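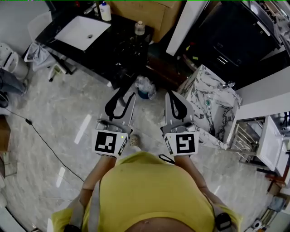 The second pair of hand-held grippers is done, or done enough to use. I finished the wiring two nights ago and have been walking around the house with them ever since, picking things up and putting them down again.

The first pair lived at the Litville workshop and was too heavy. I could hold one out for a couple of minutes before my wrist gave up. For this pair I reprinted the bodies in white with thinner walls and moved what I could off the hands. The shoulder straps came out of an old backpack. I like them, though I still have to work out where the loose ends should go.

The fingers are gray, with a black curved insert in each one. I went through 4 versions of the insert. The first two tore at the base and the third was so stiff that it pushed bottles over when I tried to close on them. The current one bends around a pump bottle fine. It is not good with anything flat — a sheet of paper is hopeless.

Each gripper has a square marker on the front so the camera can tell where it is. I printed the first set on glossy paper, which was a mistake. My floor is pale and shiny and the ceiling lights leave long bright streaks on it, and the glossy markers did the same thing whenever I tilted them. Matte paper fixed most of that.

The small green light on the left one means the board is awake. I wired it that way for testing and left it in.

Last night's log had 2,115 frames in it. The tracker lost one or both markers in 80 of them, nearly all when I turned my wrists in to reach under the counter. With the old pair, a run at Akonham back in May lost 676 out of a shorter log, so I'm happy with that.

Still to do: the cable at the base of the right gripper loops out too far and catches on things. I want a clip there, or a right-angle plug if I can find one that fits. The trigger spring is also a little strong. I've been calling the whole setup Farouk in my notes, and the folder name has stuck, so the files will go up under that once I've cleaned up the finger model. The old Flosberg files are still on the downloads page, but the inserts don't swap between the two.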